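My laundry water project, final report

So I picked laundry for my water unit, mostly because my family does a ridiculous amount of it! I read our meter before and after every load in April and ended up with 2927 gallons for the whole house, 83 of them from one Saturday-style marathon of towels. My guess going in was 4000, so I was way off (in a good way).

T-shirts were the easy part. I washed seven at a time on the short cycle, and that used a lot less than the normal one. 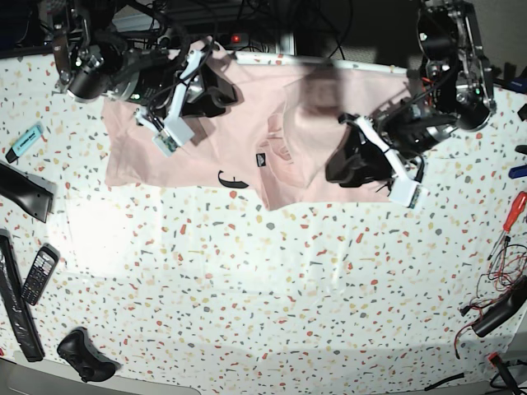

Next time I'd compare our old Wikorel washer with the newer one at my aunt's place in Vornlow.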